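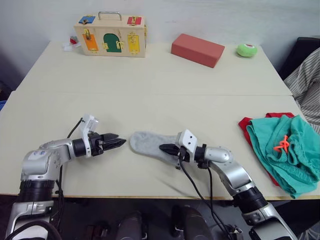
Progress report to the Saavedra Fund
Kokton Clothing Exchange, second half of the grant
Tuesday, January 23, 2024

Hi all, and thanks for giving me the extra week on this one! The short version is that we're open, we're busy, and I've learned more about kids' coat sizes than I ever wanted to know.

When I wrote last, we were still in the old storefront on Jovlow Street with the leaky back door and the racks jammed so close together that you couldn't get a stroller past them. We've moved. The new room is smaller on paper but it's a plain rectangle, so it feels bigger, and there's a bus stop right outside. I was worried families from the Rirkport side would quit coming once we left Jovlow Street (it's a longer ride for them), and for the first few weeks they did. Then the after-school program over there put our hours in its newsletter and the late afternoons filled right back up.

We've now signed up 219 households. That's a little under what I told you to expect in the application, and I'd like to own that. I'd based my guess on people coming in by themselves, and what we see a lot of is sisters and cousins shopping together on one card. I don't want to make anyone fill out a second form just to help my totals, so the number may stay low while the racks keep emptying.

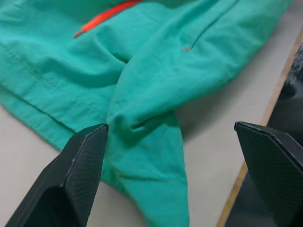
Sizes are still our biggest headache. Baby clothes come in by the bagful, and then there's a hole where the eight-to-twelves should be. Kids that age wear things until the knees go, so hardly anything gets passed along. I spent some $2,000 of your grant filling that gap with new basics, mostly socks, underwear and sweatpants, and I'd do it again tomorrow. The school nurse in Kokton has asked if she can keep a small stash in her office, and I said yes before she finished asking.

The other thing I want to brag on is the mending table. Brigitta Reisinger runs it two evenings a month and she's wonderful with beginners. People bring in a stuck zipper or a hem that's come down and go home having fixed it themselves. It was never in the original budget! I moved a little money over from the sign line to buy thread and needles, and I've marked that on the spending sheet so you can see it.

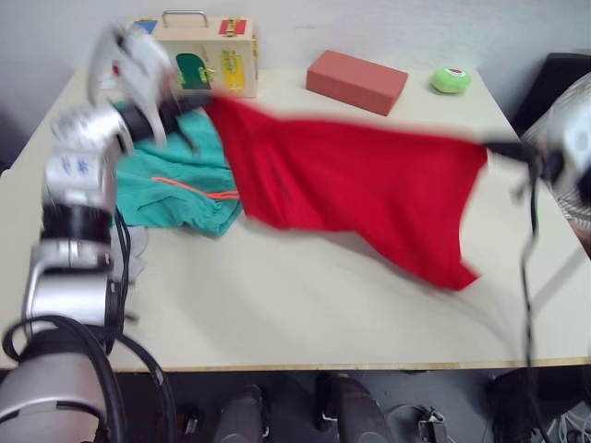 Red cloth stretched out over the table.

What hasn't worked: Saturday mornings. We tried opening early and I mostly sat there drinking coffee. I've dropped those hours and added the time to our late weekday instead. The text reminders are also behind. I picked a service that charged by the message, got a nasty surprise on the first bill, and shut it off. I'm pricing flat-rate plans and should have one picked by the end of February.

I also have two questions for you. Can we carry the unspent sign money into spring, when we'll be swapping coats for shorts and could really use another rolling rack? And would you be okay with us taking adult work clothes? People ask for them all the time, and the grant letter only mentions children. If it's easier to talk it through, call me any afternoon except on mending days, when I can't hear the phone over the sewing machines.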